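Putting the old tower back together

I have had the same desktop computer since we lived in Willside. It did the household accounts, the kids' homework and far too many photographs, and then for two years it sat under the stairs with a coat over it. In March I decided to get it going again as a spare for Telma, who only needs email and something to type on.

The first job was cleaning. I did that outside with a soft brush and a can of air, and it took most of a morning. The fan blades were the worst of it. I also took off the old thermal paste, which had gone like dried putty, using cotton buds and a bit of alcohol.

After that came the part I like, when the case is on its side with the panel off and you can get both hands in. I keep the small parts out of the case until I want them. I once lost a screw under a motherboard and spent an evening shaking the whole thing over a towel.

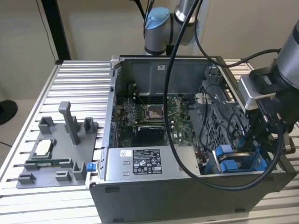
The tower on its side, processor socket empty. The chip is in the grey holder on the left.

The processor goes in first. Lift the lever, line up the corner mark, lower it in flat and close the lever again. It needs a firmer push than you expect. Memory next, pressed down until the clips at the ends close up. I leave the cables alone until both are in.

I replaced the hard drive too. Fidel Cáceres at Jara, the repair shop near the station, sold me a second-hand one for 30 pounds and threw in a cable. A new machine of the sort Telma was looking at would have been 700, so I was happy with that.

The power supply is the original. I did think about changing it, but the fan turns freely and I would like to see how it gets on first.

Still to do: a new battery for the clock, and I need to find the side panel screws. I put them somewhere safe.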